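El tablero de los números

30 de abril de 2007
Por Tharushi Biswas

Cuando murió mi tía Liên, la casa de Tejada quedó cerrada diez meses. Yo tenía la llave en un cajón y cada domingo me decía que iría el domingo siguiente. Al final fue Maximiliano quien me llamó y me dijo que el comprador quería ver las habitaciones vacías antes de julio.

Fuimos los dos en su coche. Él empezó por la cocina y yo por el cuarto del fondo, donde mi tía recibía a los niños del barrio. Les enseñaba a contar por muy poco dinero, creo que sesenta pesetas la tarde, y muchas veces ni eso. También me enseñó a mí, cuando llegué con seis años y no sabía decir en español más que «agua» y «gracias».

En el armario encontré los juegos, guardados en bolsas transparentes, como ella guardaba todo: los botones, las semillas, las cartas. Abrí el tablero sobre la mesa blanca y saqué las piezas. No pensaba jugar. Quería solamente saber si estaba completo, para regalarlo.
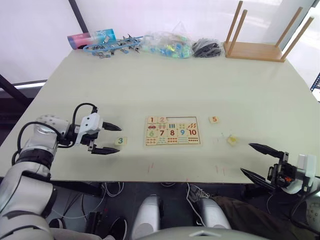
El tablero con el 3 y el 5 todavía fuera de su sitio.

Puse la mano sobre el hueco de la fila de arriba, después del dos. Recordé que yo siempre me equivocaba en ese lugar. En mi lengua los números tenían otra música, y al decir «tres» la lengua se me quedaba atrás, entre los dientes. Mi tía no me corregía. Esperaba. A veces esperaba tanto que se enfriaba el té.

—¿Falta alguna? —preguntó Maximiliano desde la puerta.

—No lo sé todavía.

Él se sentó a mi lado. Tenía polvo en las cejas. Tomó la pieza del cinco, la miró por los dos lados y la dejó otra vez en la mesa, con mucho cuidado, como si fuera de otra persona.

—Conmigo nunca usó este —dijo—. Conmigo usaba las lentejas.

No sabía que él también había estado en aquel cuarto. Llevábamos once años casados y no lo sabía. Me contó que venía los jueves, que su madre pagaba con huevos, que una vez se metió una lenteja en la nariz y mi tía se la sacó con unas pinzas sin dejar de recitar la tabla del siete.

Nos reímos un rato. Después puse el tres en su hueco y lo dije en voz alta, despacio, y me salió igual de mal que entonces.

El tablero no lo regalamos. Está en nuestra casa, encima de la nevera, y el comprador tuvo que esperar hasta agosto.

Otros relatos recientes
La estación de Dalora, por Modupe Olatunji
Cincuenta inviernos, por Sebastián Saavedra
Carta desde Grurnora

Contacto | © 2007 Cuadernos Brendier | Volver arriba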